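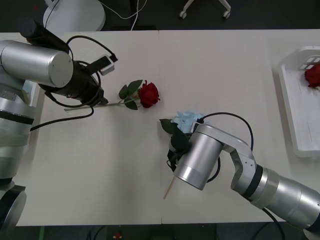

Are "long life" rose subscriptions worth it?
Forum: Cut Flowers & Houseplants
Replies: 11

katalin_kiss wrote:
My sister wants to split a flower subscription with me. It's from Cirley, the one with the ads saying their roses last three weeks in a vase thanks to a "hydration lock" treatment. I've been buying grocery store roses for years and get six days, maybe seven if I'm good about the water. Three weeks sounds like baloney to me. Has anyone tried it and kept track?

Picture at the top: a rose lying on a white table.

mudroom_gyula wrote:
Baloney, yes. I had it from March until I got tired of it. My best bunch went nine days. The worst had bent necks on day three. When I wrote to them they asked if I'd kept the vase in "a cool room at all times." My house is a house.

petalpusher88 wrote:
I'm going to disagree with Gyula. Mine go 12 to 14 days pretty regularly and I don't do anything fancy. Cut the stems, change the water every other day, keep them off the windowsill. Not three weeks, okay, but twice what I got from the store.

mudroom_gyula wrote:
And did you cut stems and change water with the store ones?

petalpusher88 wrote:
Most of the time.

mudroom_gyula wrote:
Well there you go.

Reiko S. wrote:
I worked the counter in a flower shop for a long time, so a couple of things.

Nobody can say much from "my roses lasted X days" unless they know when the roses were cut. A rose can sit in a cooler for a week before you see it. A subscription box that skips the store may get to you a few days younger, and those are days you get to enjoy at home. That would explain petalpusher's result without any hydration lock.

Second, variety matters a whole lot. Some reds are bred to ship and hold. Garden types with all the petals and the scent are lovely and done by the weekend. Ask Cirley what variety they send. If they can't tell you, I'd pass.

katalin_kiss wrote:
I did ask. They said "premium long stem." That's a length!

Orsolya M wrote:
The website says they tested 1,764 stems. I went looking for the test. There's no write-up, no mention of what they compared against, just the number in big type over a photo of a kitchen. I'd like to know how many of the 1,764 made it to three weeks, and what "made it" means. I've seen people call a rose fine when it's brown around the edges and dropping petals on the piano.

petalpusher88 wrote:
You all are hard to please. It's flowers. If they look nice for two weeks I'm happy.

Orsolya M wrote:
I'd be happy too if the ad said two weeks.

gravelpath wrote:
Do the packets do anything? The little flower food ones. I have a drawer full.

Reiko S. wrote:
Yes, if you measure the water. They're sugar, something acidic and something to keep bacteria down. People dump one packet into a huge vase and then say it doesn't work. Skip the pennies and the aspirin. A clean vase does more than either – scrub it with dish soap, don't just rinse.

For droopy heads, recut the stem by an inch, wrap the flowers in newspaper up to the neck and stand them in deep lukewarm water for a couple of hours. It works if you catch it early. I wouldn't promise more than that.

mudroom_gyula wrote:
I tried the newspaper thing on the Cirley ones. Two out of the bunch came back. The rest went in the compost.

katalin_kiss wrote:
Okay, I told my sister no for now. We're going to buy a bunch from the shop on her street and a bunch from the grocery store on the same day, same kind of vase, same water, and see. If the shop ones win by a lot I might reconsider paying extra for fresher flowers. I'm still not paying for a hydration lock.

petalpusher88 wrote:
Post your results. And put both vases in the same room, or Gyula will have something to say.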